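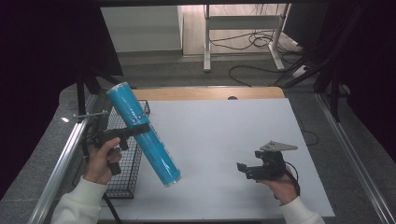 Akyol

22. Dezember 2024

Seit heute Morgen lese ich überall, der Wechsel des Idumer Spielmachers zu Canano sei »so gut wie durch«. Quelle? Ein Portal, das sich auf ein anderes Portal beruft. Das beruft sich auf »Vereinskreise«. Aha.

Mal rechnen. Idum will angeblich 40 Prozent der Ablöse sofort und den Rest in Raten. Canano hat im Mai noch erklärt, für Transfers sei bis auf Weiteres kein Geld da. Woher kommt es jetzt?

Dann heißt es, ein Tauschspieler gehe in die andere Richtung. Welcher denn? Der Linksverteidiger hat in der Hinrunde 2 Spiele von Anfang an gemacht, der Sechser ist bis Saisonende gesperrt. Wer so einen Kader hat, verhandelt nicht aus der Stärke heraus.

Itbridge soll als Sponsor einspringen. Kann sein. Itbridge sollte auch schon das neue Trainingszentrum bezahlen, und da steht bis heute ein Bauzaun.

Zum Sportlichen: Der Mann ist nach 60 Minuten regelmäßig platt. Schaut euch mal die Auswechslungen an. Für einen Trainer, der hohes Pressing über die volle Spielzeit will, wäre das ein merkwürdiger Einkauf.

Und weil gleich wieder einer mit den 35 Torbeteiligungen kommt: Da sind Testspiele drin. Gegen Kreisligisten. Hab ich nachgeschlagen.

Mein Tipp: Der Berater streut das, um in Idum einen besseren Vertrag rauszuholen. Hat beim letzten Mal ja auch funktioniert.

Wenn ich falsch liege, dürft ihr mir den Thread gern unter die Nase reiben. Bis zur Unterschrift glaube ich kein Wort.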